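Posside dressing table notes
README, last changed January 15, 2011 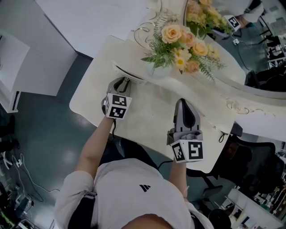

Undwood wrote back that the scalloped edge is a nuisance to dust and a flat-fronted table would have done the job. Fair enough, though flat fronts don't get asked for.

What is in the folder
- 14 notes on dressing tables with carved fronts and tall mirrors
- one list of cleaning advice, copied as we got it
- prices, where a seller gave one

What I doubt
The advice list says to wipe gilded scrollwork with a damp cloth. I would try a dry brush first. It also says artificial roses need washing once a month — I have seen no reason to believe that, and a vase of them in front of a mirror shows twice the dust whatever you do.

"Antique style" in the notes is the seller's wording. It tells you nothing about age. The Brellport prices were collected in July and run to around 200 for a table with mirror; treat them as asking prices.

Gaps
Note 13 has no measurements. Note 17 is missing, as are 15 and 16, so the numbering jumps. Cream and white are used as if they were the same colour — check before matching a cabinet.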